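28 July 2023

Spent the whole day on panels and card again. Hilde Hoekstra has it fixed in her head that the Gitatholm display can be done in white sheets and cardboard, propped up and folded flat after, and I'm the one who has to find out whether she's right. I don't think she is. I've been wrong about Hilde before, though, so I'm writing it down before I know.
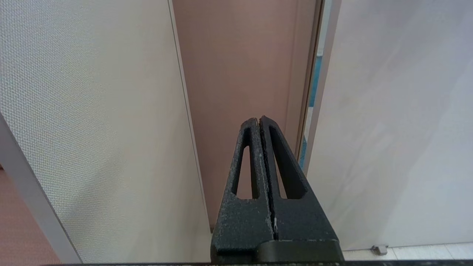
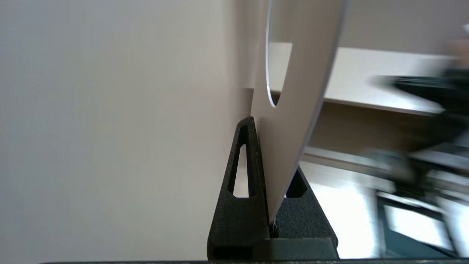
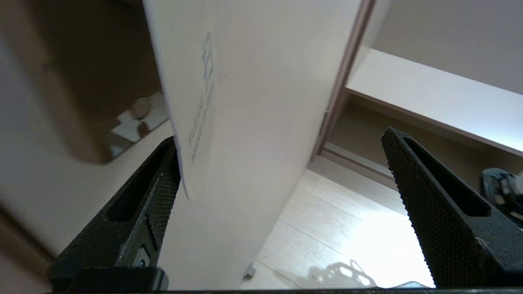

Gray fabric panel, curved white sheet, the big white panel with the blue writing I can't read.

The fabric I have no quarrel with. You can pin into it and it doesn't shine. The white stuff is another matter. White looks wonderful for one afternoon and then people touch it. Farhad says nobody touches displays. Farhad has never stood next to one at Gitatholm for a whole weekend, and I have, and by the second morning there were thumbprints up to the height of a six-year-old on everything we put out.

Then the money. Kerka quoted 2,174 for the lot, cut and delivered, and Hilde had told everyone 2,000, so now I'm supposed to find the 174 in the cardboard. She wants thinner board. I said thinner board bends, she said it bends "a little," and we left it there. I'd like to see the board that bends a little and then stops. Obi would sell us 44 plain sheets for 229, no curves, and we'd have to cut the curves ourselves at my kitchen table. Guess who has the kitchen table.

Lawal thinks the curves are the whole point. He talked for a good long while about how the eye follows an arc. Maybe it does. Mine follows whatever is about to fall over. I asked him how a tall sheet with a narrow bottom is supposed to stay up in a drafty hall with the doors open both ends, and he said the bottom goes into a slot and the slot holds it. Fine. I want to see it hold after lunch on the first day with kids running past. Ute Kohlhase agreed with me, which worried me a bit, as she usually agrees with whoever spoke last.

Also the handwriting. I asked what the blue column was for and got two different answers, one from Lawal (old sizes) and one from Farhad (he thought I wrote it). I did not write it. If we're going to use secondhand board I want it turned around so the clean side faces out, assuming there is a clean side. Must check tomorrow.

Hauwa Ajayi called at supper to ask if we could be ready by September. I said yes in the voice I use when I mean no, and she took it as a yes. Should have known. She also wants a section on Cotov, with maps, and where are the maps meant to hang? On the fabric, I suppose, so that's the one good panel used up already.

Sore shoulders, paper cut on the left thumb, ate toast twice. Told Hilde I'd give her an answer on the thin board by the weekend. I'll cut one curve out of whatever's in the closet and leave it standing in the hallway overnight with the back door open, and if it's on the floor in the morning she can come and look at it herself.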